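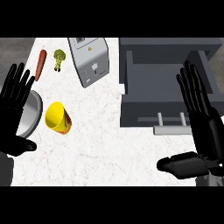
The Birklow domestic workers' strike was a labor dispute in the city of Birklow, in which live-in cooks, cleaners and nannies, most of them migrants, stopped work for 136 days. It led to the first written contract for household workers in the city and to the founding of the Kirui Household Workers' Association.

Background

Household work in Birklow had long been done by women from the rural district of Lomura. After the coastal fishing towns lost most of their trade, a growing number of workers also came from abroad, usually through placement agencies in the Plorau quarter. The agencies charged a fee that was taken out of wages during the first year. A city survey counted 2744 registered live-in workers, though the real figure was thought to be higher, as many had no residence papers.

Household workers were left out of the city's labor code. They had no fixed hours and no right to a day off, and a worker who left her employer also lost her permit. Complaints went to the agency that had placed her - in practice, to the same office that collected the fee.

The strike

The dispute began in April, when four workers were dismissed from an apartment building on Kirui Street after asking for Sundays off. Other workers in the building walked out the next morning. Within two weeks the strike had spread to most of the Plorau quarter. Strikers who had lost their lodging slept in a closed textile warehouse and in two church halls.

The police cleared the warehouse in the sixth week and detained 31 people. Nine were held for deportation but were later released by court order. The action drew wide criticism in the local press, and several neighborhood groups that had stayed neutral began to supply food and legal help.

Settlement

Talks between the strikers, the agencies and the city produced an agreement that set a 48-hour week, one full day of rest and a ban on fees taken from wages. Permits were no longer tied to a single employer. Workers without papers were not covered, and a minority of strikers voted against the agreement for this reason.

Later developments

The association had 2066 paid members at the end of its first year. It runs a hiring hall in Plorau and a language school in the former warehouse. On 27/06/2018 the city council extended the agreement to part-time cleaners. A proposal to include workers without residence papers was sent back for review at the same meeting.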